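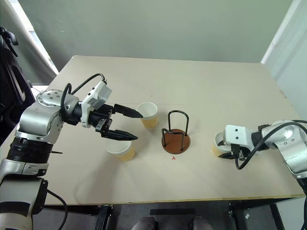
Both arms at the table with the three cups and the stand, Dukholm cell.

Progress report to Tarigan, Mon 17 May
Prepared by Gilang Pangaribuan

Work package 2 covers safe working rules for two-arm table tasks. The draft now has 29 rules. The speed and cable-routing sections are finished - the one on shared reach is still open.

We have logged 300 runs of the cup task under the draft rules. Operators found the restart procedure too long, so it has been cut to one page.

Zornik will review the full text next. Trials at Dristevport are planned for December.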